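Karnamthorpe clothing bank moves to Piltthorpe

2023-03-02

The Karnamthorpe clothing bank will move to the old library in Piltthorpe in July. It gave out 487 bags of clothes last year, and its present room on Gape Street has become too small. 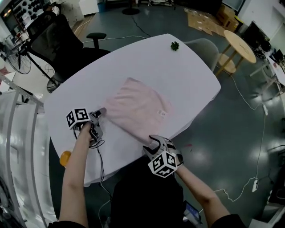
Donations should be clean and folded. Coats and children's sizes are needed most. The new site has 15 parking spaces and two entrances. Opening hours will stay the same.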